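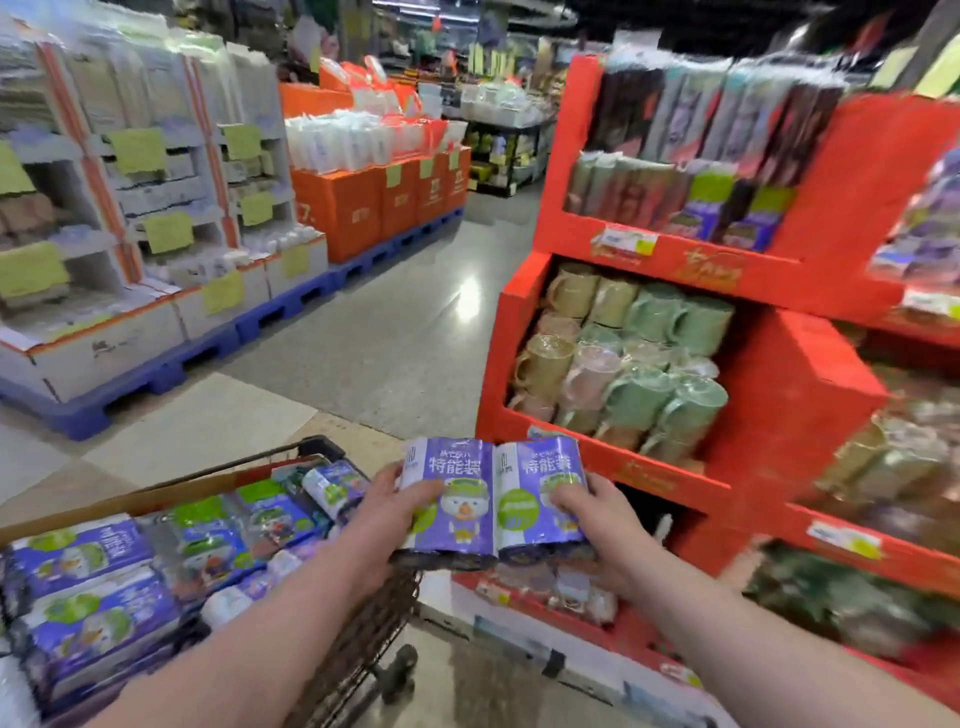

*Aisle-end refill, purple paper packs, two at a time by hand. Still the state of the art.*

**Haltach is live in our store: what changed and what didn't**

**cartwrangler**
8 March 2021

We went over to Haltach for replenishment in October. For anyone lucky enough not to have met it, it watches the register sales, guesses what's low and sends a pick list to your phone. Before that we had Bellamy, which was a clipboard, and before that we had eyes.

So the ordering is automated, the pick list is automated, and the scolding when you run over time is automated. Getting the paper packs out of the cart is me. My list this morning had 113 lines on it and the software was very pleased with all of them.

Curious how it's going for other people. We lost the Thursday ordering shift completely. Two of the people who did it are on the floor with me now and one went to another branch.

**pallet_jackie**

We've had it about 3 years. The first few months are the worst. It sent us 222 mugs because a school bought a bunch for some event and it decided the whole town had taken up coffee.

It does calm down. I would not go back to counting shelves at 5 am with a flashlight in my teeth, and I don't believe anyone who says they would.

**cartwrangler**

I'd go back for the counting. You could do it sitting down.

**Stuart Kettle**

I run a store on the same system, so I'll be the villain. Out-of-stocks went down and overtime went down. I didn't cut anybody's hours, I moved them. The ordering shift was four people arguing over whose guess was better, and I was one of the four.

The time targets can be changed in the settings, by the way. If your phone is scolding you, somebody left them on the default.

**nightfill_ned**

"I moved them" is doing a lot of lifting there, Stuart, and it isn't even getting a cart.

The ordering people at our place knew things. Ours knew the bagged stuff sells when it rains and that you never put paper next to the candles. They got paid a bit extra for knowing it. Now the phone knows it (badly) and the bit extra went wherever those bits go.

**Stuart Kettle**

Fair on the pay. We kept the ordering rate for the people who had it, but new hires don't get it. I lost that argument upstairs.

**pallet_jackie**

@cartwrangler do you get the thing where it sends you to one end of the store, then the other, then back to a shelf right beside where you started? Ours sorted the list by item number until someone complained enough. Item 871 and item 872 can be on different floors.

**cartwrangler**

YES. I've started reading the whole list first and doing it in my own order. Then it flags me for "skipped sequence." I have the best times on the crew and the most flags. My review should be interesting.

**hellell_user**

We're on Hellell instead, same idea with an uglier app. There's a switch called free pick that turns off the sequence flags. I'd be surprised if Haltach didn't have one. Check the admin wiki. There are two Wikis, the old one is wrong and of course comes up first when you search.

**nightfill_ned**

And when they finally bring in a machine that takes the packs off the cart as well?

**pallet_jackie**

It'll have to deal with the cardboard displays first. I've knocked one down by breathing. Different shape every promo, shelf lips all at different heights, and customers parked in front reading the price labels. I'm not losing sleep this year.

**nightfill_ned**

The ordering shift wasn't losing sleep either.

**Stuart Kettle**

Found it. Admin menu, Tasks, "allow worker order." It was off in my store too. I've turned it on and I'll be hearing about that from my own crew tomorrow.

**cartwrangler**

Sent that to my manager. She says she needs to put in a ticket to get the admin password. The ticket system is automated, so I'll report back in spring.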